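Posted in: Student Projects / Robotics & Automation

Comparing two ways to record grasps: the Gita gripper and the Nonness hand harness
Acharya project group, September 19, 2022

Our question was simple enough: if you want to teach an arm to pick things up, which recording tool gives you the cleaner data? We tried a hand-held gripper and a pair of strapped harnesses with marker cubes, and loved working with both.

The gripper came first. You squeeze, the jaw closes, and the marker card gives the tracker something to follow.

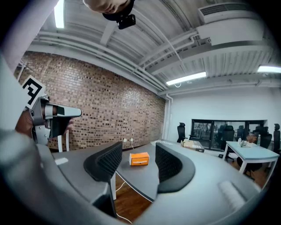 We logged 109 grasps this way and kept all but 14. Most of the losses came from turning the wrist too far, so the tracker lost the card – easy to fix once we'd practised a bit.

The harnesses were a whole new challenge! Small wrapped items are awkward for a two-jaw tool, but with your own fingers you can pinch, twist and peel. The catch is that the cubes have to stay visible while both hands work close together.
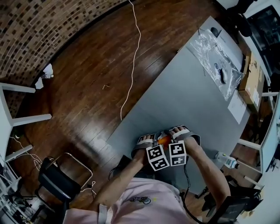 Figure 2. Two-handed trial with the strap harnesses and wrist-mounted marker cubes.

We only got through 50 harness trials, and calibration in the Giditz software took ages. Next we'd like to colour-code the cubes and run both tools on the same objects.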